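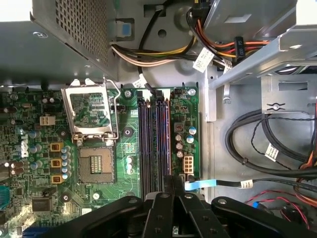
Alter Büro-PC: neue CPU, Netzteil behalten?

Brurine
Hallo, ich richte einen alten Desktop wieder her. Prozessor ist raus, Sockel offen, Hebel oben. Netzteil und Laufwerkskäfig würde ich drin lassen. Muss das Board zum Einsetzen der CPU raus?

Goltness
Nein. CPU gerade einlegen, Rahmen runter, Hebel einrasten. Nicht in die Kontakte fassen, verbogene Pins bekommt man kaum wieder hin. Das Netzteil würde ich tauschen.

Riris
Sehe ich anders. Solange keine dicke Grafikkarte reinkommt, reicht das alte. Meins läuft seit Februar im Dauerbetrieb.

Goltness
Bei dir vielleicht. Mir sind 2 von der Sorte gestorben, eins hat das Board mitgenommen.

Brurine
Grafikkarte ist nicht geplant. 600 Watt wären also übertrieben?

Riris
Völlig. Steck lieber die Kabel ordentlich weg, bevor der Kühler draufkommt. Danach kommt man schlecht dran.

Goltness
Und Wärmeleitpaste nicht vergessen. Beim Netzteil bleibe ich dabei.

Brurine
Danke, CPU ist bestellt. Netzteil bleibt erst mal.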